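Print this page | E-mail this page

Surface notebook, Sutherland bench room
2 May 2020

Tabletop sample, black marble pattern, gloss finish. Tableware marking and cleaning

Carried over from the previous entry: top is fixed down, leveled front to back, still slightly low at the left rear. Not worth shimming again. The drip test drifts a little toward that corner and I have allowed for it in the notes below.

Purpose of the session was to find out what ordinary breakfast things do to the gloss finish when they are put down, turned and picked up many times, and whether the marks come off with plain water. Skostside sells this pattern for kitchen tables and has had complaints of gray rings. They say rings are from hot mugs. I doubt that heat is the whole story, and wanted to separate heat from rubbing before anyone changes the finish.

Sample reference is 1758. Gloss reading on arrival was 71 at the center, lower near the edges, where the protective film had been pulled off and put back. Meter was zeroed before and after. No drift worth recording.

Conditions

Room closed, blinds down, overhead lights on. Top wiped with the blue cloth and distilled water, dried with a clean towel, left until the surface had no visible haze at a low angle. The low angle matters. Straight down, the pattern hides nearly everything, and the thin veins are easily taken for scratches. I lost most of a morning to this last September and do not intend to repeat it.

Method for telling a vein from a scratch, for anyone picking this up:

Hold the hand lamp close to the surface and move it sideways. A vein stays put and keeps its brightness. A scratch lights up when the lamp crosses it and goes out again. Fingernail is no use on marks this fine. Neither is a photograph, except for recording where things stood.

Pale blotches in the pattern are the worst places to read. Marks on them have almost no contrast. Read on the plain black wherever there is a choice, and write down which it was.

Items

Tray, cream, strawberry design, raised rim, rounded corners. Brosness stock. Flat base according to their sheet, but it rocks on the long diagonal when pressed at a corner. The rock is small. It still means that most of the load goes through two corners, and any grit under those corners gets worked back and forth.

Plate, dusty pink with small white dots, scalloped edge. Foot ring checked by running a cotton swab around it. The swab snagged in one place. Marked the spot on the underside with wax pencil and kept the plate in use, as a rough foot ring is what people have at home.

Mug, pink, paler on the outside than the inside. Foot smooth all the way around by the same test.

Bowl, cream-white, narrow base. Foot smooth on the swab, but narrow, so the pressure under it is higher than under the plate. This one goes straight on the tabletop with no tray under it.

The pieces are not a matched set and were not meant to be. Brosness sent what was on the shelf.

Procedure

1. Clean and dry the top as above.

2. Set the tray on the left part, turned at an angle so that its edges do not run parallel to the table edges. If it sits square, its rub marks line up with the wiping marks and the two cannot be told apart afterward.

3. Plate on the tray toward the upper middle. Mug at the lower right of the plate, handle toward the lower right.

4. Bowl toward the back, a little right of the middle, touching nothing.

5. Lift and replace the bowl in the same place, quarter turn each time, for one full run. A run is 14 placements.

6. Slide the tray a hand's width toward the middle and back, without lifting. Same number.

7. Wipe, dry, read. Note every mark by its distance from the nearest vein junction. The vein junctions are the only fixed references on the surface and they are good ones.

Runs are numbered from this entry. Earlier trials on the matte sample are not comparable and should be kept out of the table.

Run 1, all pieces dry

Bowl left no ring that could be found with the lamp. One short curved mark beside the footprint, on plain black, removed with a dry cloth, so it was a deposit and the finish underneath is sound.

Tray left two soft smears, one under each loaded corner. Both came up with water. Under the lower of the two there was a fine scratch remaining after the wipe. Gloss meter does not see it. Eye does, at a low angle, with some patience.

Underside of the tray was wiped with a white cloth. Faint gray on the cloth. Probably dust from the packing. Washed the tray, dried it, and repeated the slide a little farther along the veining. No scratch the second time. Entered as a grit scratch and not counted against the finish.

Run 2, bowl foot damp

Foot of the bowl dipped in tap water and shaken once before each placement. Ring visible straight away after the first few. By the end of the run it was a closed circle, pale gray, quite obvious on the black. It looks exactly like the complaint pictures from Skostside.

Left to dry, then wiped with water. Most of it went. A partial arc remained on the side nearest the back edge. Second wipe with weak vinegar solution took that off as well. Rinsed and dried. Lamp showed nothing underneath.

So the ring was scale from tap water. No heat was involved at any point. The water here is hard, and the Irkside water is reported to be harder.

Run 3, mug warm, no tray

Mug filled with hot water and set directly on the top, lifted and replaced as for the bowl, then returned to the tray. Foot dry to start with. A little water got down the outside during filling on the first attempt and I threw that attempt out, as it would only have repeated the previous run.

Second attempt kept dry. A dull patch formed under the mug and faded once the mug was off. That is condensation and it leaves nothing. Gloss over the spot read the same before and after, within what the meter will repeat.

Would like to do this again with a longer standing time. The water was cooling throughout and the later placements were hardly warm at all. Treat as weak evidence.

Run 4, plate direct on top

Plate taken off the tray and put straight on the black, turned under light hand pressure. The snagged place on the foot ring made a clean arc scratch on the first turn. It does not wipe off with water or vinegar. It is also the only real damage of the session.

Smoothed the rough spot with fine diamond paper, rinsed, and repeated on fresh surface. No arc. Good. Position of the first arc is marked with tape on the underside of the panel and should be left there for the Skostside visit.

Plate, mug and tray then put back to the standard layout for the record. Bowl to the rear, same place as the earlier runs. Two phones are also down on the top, lying flat, and the nearer one takes some finding: plain black face, just to the right of the tray. Anyone reading marks in that area should check what is on the surface before leaning on it.
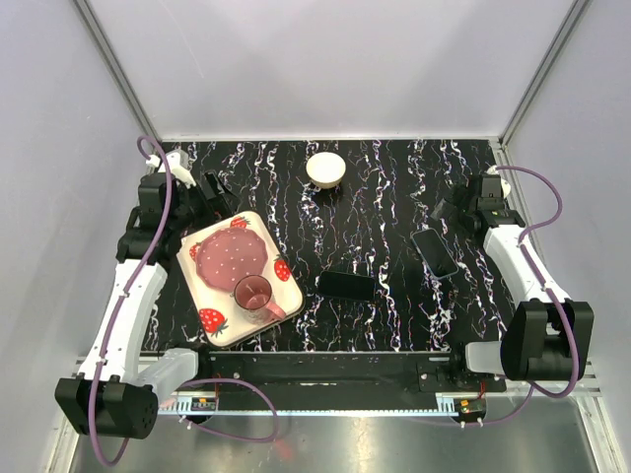

Reading the layout

Tray angle is acceptable. The lower right corner points toward the middle of the table, and the slide in step 6 should go in that direction so the travel stays on one known patch. In Run 1 it went more to the side than intended. The path was noted, so the result stands, but the next run should use the corner as the guide.

Bowl position is good. Nothing touches it and there is room to turn it without the hand brushing the tray.

The colored flecks in the pattern — violet, blue, the rusty orange — were a nuisance in one respect. A rust fleck near a footprint looks like a tea stain in poor light. Check it against the panel drawing before wiping at it. I wiped at one for longer than I care to record.

Cleaning notes

Plain water and a soft cloth deals with everything except scale. For scale, weak vinegar, left for a short while, then rinsed. Do not leave it to dry on the surface. Do not use the cream cleaner from the shelf over the sink. It was tried on the offcut and dropped the gloss visibly in one pass, with swirl marks that show from across the room.

Paper towel leaves fine lint which shows on the black and can be mistaken for haze. Use the towels in the drawer. They have been washed without softener. Softener leaves a film of its own.

Drying is the step that matters most for appearance. A well-cleaned top left to dry in the air came out worse than a poorly cleaned one dried by hand. Tried twice, same outcome.

Provisional findings for Skostside

Gray rings of the kind complained of can be made with cold tap water and a damp foot ring, and removed with weak vinegar. Warm dry mug gave no lasting mark in a short test. Permanent scratching came from a rough foot ring and from grit under a tray. None of this calls for a change of finish so far. It does call for a better care leaflet. The present one says "wipe clean" and stops there.

A lighter pattern would hide the rings but not the scratches. That is their decision and outside this notebook.

Open items

Repeat Run 3 with the standing time extended and the water topped up.

Repeat Run 2 with water brought from Irkside. Two bottles should be enough.

Ask Brosness whether the diagonal rock is present in the rest of the tray stock. If it is, small felt pads at the corners would help, though felt picks up grit and may only move the problem.

Check the gloss meter against the tile before the next session. The tile has a chip at one corner, away from the reading area.

Order more swabs.

Top to be left covered overnight with the soft sheet, after the tableware is washed and put back in the Brosness box. Wax pencil mark on the plate comes off with alcohol. Leave it on for now.

Print this page | E-mail this page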